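Anyone else put the whole desk on one switched strip? (standby power, old house)
Home & Hearth Boards > Saving on the Electric Bill

nilmini_w
Posted Aug 25, 2019 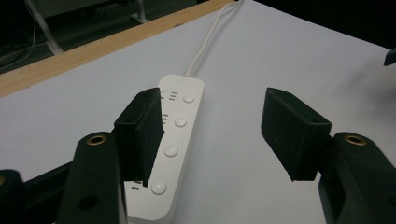

Does it really save anything to switch things off at the strip instead of leaving them on standby?

It saves a little, and how little depends on what you have plugged in. In our house the printer and the old speakers were the worst of it, and the phone chargers hardly moved the meter.

I'm answering my own question there, I know, but I've spent most of the summer on this and wanted to write it up for whoever comes along next. We live in a drafty old place in Nundton with far too few outlets, and my husband Nuwan works from the back bedroom. I borrowed a plug-in meter from the library (they lend them out like books, isn't that lovely?) and went from room to room with it. By my figuring the desk, the TV corner and the stereo were costing us 50 dollars a year between them while doing nothing at all. The one on the desk has its own buttons along the side, and I've gotten into the habit of going down the row before bed.

Would love to hear what the rest of you do.

gelitz_gardener
Good for you for measuring! Most people guess. I will say, though, that 50 dollars a year is a nice dinner out, and if the house is as drafty as you say I'd be up in the attic with insulation before I gave the stereo another thought. We did ours two years back and the December bill dropped so much that I called the power company to make sure they'd read the meter right.

bhuiyan_b
I'm going to disagree a bit, Gelitz. Attic work costs real money up front and a strip doesn't, and plenty of folks here rent. My landlord would have a fit if I went near the attic. I got my standby down to 15 watts for the whole apartment and I'm pretty pleased with that.

Nilmini, what about the router? That's where I always get stuck. I turned ours off at night for a while and my daughter just about moved out.

nilmini_w
Oh, the router stays on, it's on a wall outlet all by itself. Nuwan Weerasinghe is a patient man but he has limits, and his mother calls over the internet at all hours.

And Gelitz, you're right about the attic, we've had a quote and are saving up for it. I just couldn't sit on my hands in the meantime.

old_sallon_road
Please, whatever you do, don't run a space heater off one of these. I know you didn't say you would, but drafty back bedroom plus home office plus winter, and I can see it coming. Straight into the wall, every time. My brother-in-law melted a plug that way and the carpet still has the mark.

Also, some printers run a cleaning cycle each time they get power back, and that uses up ink. Turn it off with its own button first, let it settle, and then do the strip.

nilmini_w
I had no idea about the ink! That might explain why we've been going through the black so quickly. I'll leave the printer on for a month and see how the cartridge does.

bhuiyan_b
Mine does the same thing, it grinds away for ages. I've stopped switching it off and I still think I'm ahead.

gelitz_gardener
Let us know about the attic quote when you get a minute, I'd be curious what they're charging over your way. Ours wanted extra for the hatch.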